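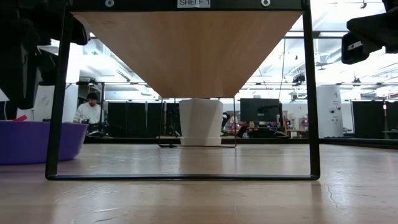

## 3. 체크인하고 숙소 설정하기

제가 Mala 해변 숙소를 손님들께 빌려드리면서 제일 많이 받는 질문이 "문이 안 열려요"예요. 그래서 이번에 안내서를 고치면서 이 부분을 좀 길게 썼습니다. 도착하기 전에 한 번만 훑어봐 주세요!

1. 주차는 건물 뒤편 34번 칸에 하시면 됩니다. 옆 칸은 장기 투숙객 자리라 꼭 비워 주세요.
2. 현관 키패드를 손바닥으로 한 번 덮었다 떼면 숫자에 불이 들어와요. 예약 문자로 받은 번호를 누르고 별표까지 눌러야 열립니다. (별표를 빼먹는 분이 정말 많아요. 저도 가끔 그래요.)
3. 들어오시면 Clorov 온도 조절기부터 켜 주세요. 가운데 버튼을 2초 누르고 있으면 화면이 켜지고, 그다음에 화살표로 온도를 맞추시면 됩니다.
4. 와이파이 이름은 Gorkley_83이고, 비밀번호는 예약 문자 맨 아래에 있어요.
5. 골프백은 현관 안쪽 창고에 세워 두세요. 열쇠는 신발장 첫째 서랍에 넣어 뒀습니다.

> **참고:** 번호를 세 번 틀리면 키패드가 15분 동안 잠겨요. 계속 누르지 마시고 저한테 바로 전화 주세요. 제가 원격으로 풀어 드릴게요.

> **주의:** 발코니 문을 열어 둔 채 냉방을 돌리면 실외기가 멈춥니다. 바닷바람 쐬고 싶으실 땐 조절기를 먼저 꺼 주세요.

### 3.1 골프장 티타임 바꾸기

패키지로 오신 분들은 Ionescu 골프클럽 티타임이 이미 잡혀 있어요. 시간을 바꾸고 싶으시면 이렇게 하세요.

1. 예약 문자의 링크를 열고 "일정 변경"을 누릅니다.
2. 새 시간을 고르고 인원을 다시 확인해 주세요. 여기서 인원이 1명으로 돌아가 있을 때가 있더라고요.
3. 확인 문자가 오면 끝! 안 오면 클럽 말고 저한테 먼저 연락 주세요.

> **참고:** 12월에는 해가 짧아서 오후 늦은 시간은 선택이 안 됩니다. 오전으로 잡으시는 걸 추천해요.

퇴실하는 날 순서는 4장에 따로 적어 뒀습니다.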